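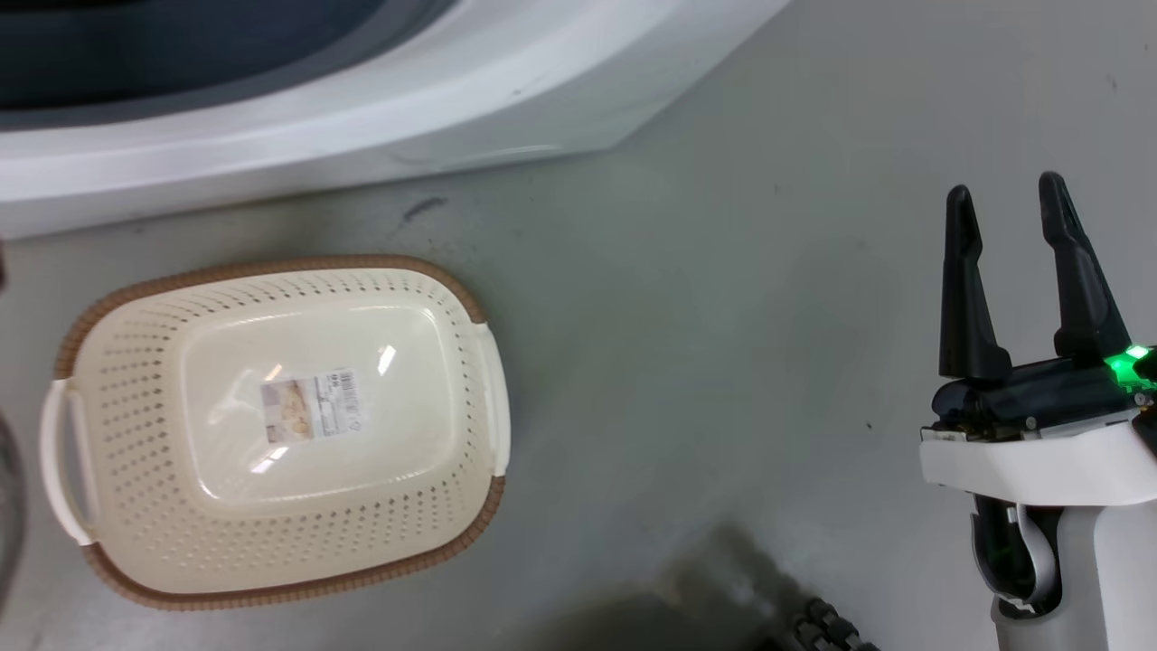 La démonstration de Maksymiv est une présentation publique de robotique domestique organisée par l'atelier Skesta lors de sa journée portes ouvertes de décembre. Elle portait sur la manipulation du linge par un robot mobile à deux bras, nommé Hamudex. Annoncée comme la preuve qu'une machine pouvait prendre en charge une lessive « de bout en bout », elle a surtout été discutée pour l'écart entre cette formule et le programme présenté au public.

Contexte

Skesta avait ouvert son local de Maksymiv à 500 visiteurs inscrits, répartis en petits groupes. Le logiciel de commande, Emik, était décrit dans le dépliant comme « autonome en conditions réelles ». Le terme n'y était pas défini. Interrogée pendant la visite, l'équipe a indiqué qu'un opérateur pouvait reprendre la main à tout moment, sans préciser à quelle fréquence cela se produisait.

Déroulement

L'exercice se tenait à même le sol, au pied d'un grand volume blanc aux flancs arrondis. Le matériel se limitait à une corbeille à linge en plastique ajouré, bordée d'un décor imitant l'osier, et à des vêtements. Chaque groupe assistait à 5 essais consécutifs, consistant à saisir un vêtement et à le déplacer. Le tri, le pliage et le lavage proprement dit ne figuraient pas au programme.

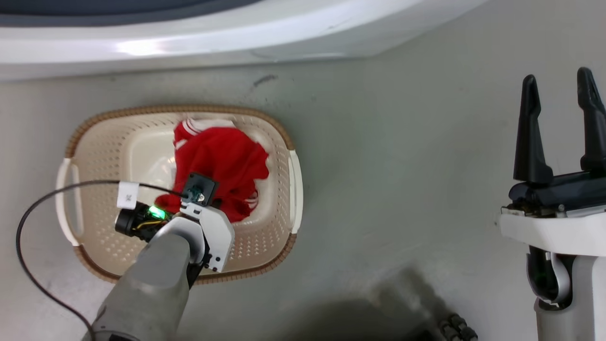
Un bras de Hamudex au contact d'un vêtement rouge, dans la corbeille. Maksymiv, portes ouvertes de Skesta.

Résultats annoncés

Dans un compte rendu diffusé le 24 mai 2020, Skesta fait état de 241 essais et d'un taux de réussite de 70 %. Le document ne dit pas ce qui est compté comme une réussite : un vêtement soulevé puis lâché hors de la corbeille semble pouvoir y entrer. Les reprises manuelles ne sont pas isolées, et la durée moyenne d'un essai n'est pas donnée. Aucune mesure indépendante n'a été publiée.

Réception

L'ingénieur Usman Mengal, présent à l'une des séances, a reproché à la démonstration d'employer la même corbeille, au même endroit, avec un éclairage constant. Selon lui, une prise répétée dans ces conditions renseigne peu sur le comportement du système dans un logement. Il reconnaît toutefois que le public pouvait approcher et poser ses questions, usage peu répandu dans ce type d'événement. Skesta a répondu que la séance avait une vocation pédagogique, argument difficile à concilier avec le vocabulaire du dépliant. La mention « de bout en bout » a été retirée des supports suivants ; « autonome » y figure encore.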